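The robot will see you after lunch

Gromden held its open day on April 24, 2025, and I went because there were pastries. The firm teaches robot arms to tidy living rooms. It does much of the teaching inside a computer, in a make-believe apartment with a brick wall, a big TV and nicer floors than mine.

We sat on folding chairs and watched the arm, which they call Han, attend to the clutter on a TV stand. 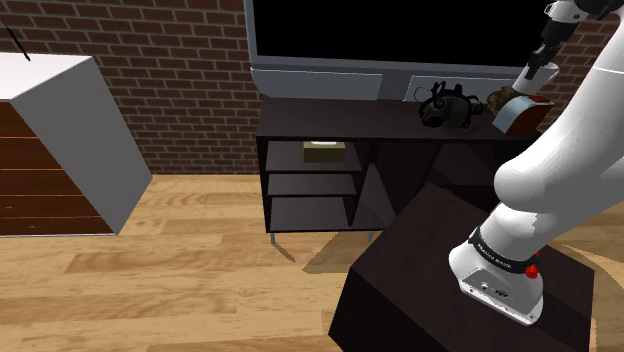 Why practice in a simulated room when real ones are so easy to mess up?
Because a simulated room resets in a blink, and the company can run 500 of them overnight without buying a single rug.

Toshiko Kudo, our host, told us that small, lumpy things are the hard part. A box is polite. Anything with straps is a legal dispute. I have a drawer at home that would put Han in therapy.

My complaint is with the word "helper," which came up all afternoon. A helper is someone who knows you keep the ugly vase because your aunt visits in November. Han knows where the vase is. I'd pay good money for that, but I'd call it an appliance and save the warm feelings for the dog. 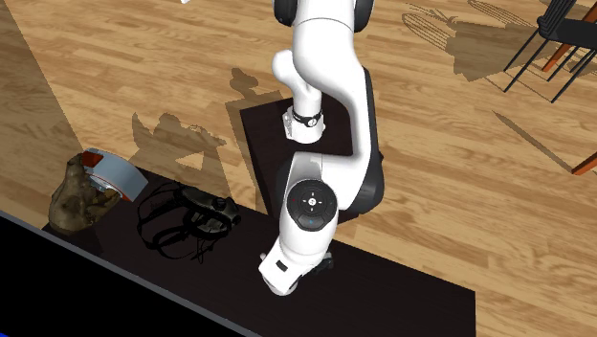
I did ask Kudo when I could have one. She said two years, then looked at a colleague and said four. I liked her a lot for the second number. Most demos I've sat through would have stopped at the first and handed out tote bags.

They handed out tote bags too. Mine is on the kitchen floor, waiting for somebody to pick it up.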